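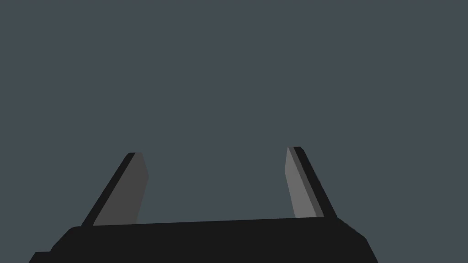

Rules for Robot Grippers

A gripper is the part of a robot that holds things. Many grippers have two fingers. The fingers close to hold an object and open to let it go.

Grippers can pinch. At the Candercombe workshop, these rules apply to all visitors:

Keep hands, hair and sleeves out of the gap between the fingers, even when the robot is still. A robot that is waiting can start without a sound.

Stay behind the yellow floor line. Children under 11 must stand with an adult.

Know where the stop button is. It is red. Anyone may press it.

Workers follow more rules. A new program is run on a computer first, as a simulation. It must pass four runs in a row. The real robot then runs it slowly, with up to four people in the room. One of them keeps a hand near the stop button.

After a stop, the robot stays off until a trained worker has checked it and signed the log book.

Rules checked by Dilani Mondal, 05/04/2018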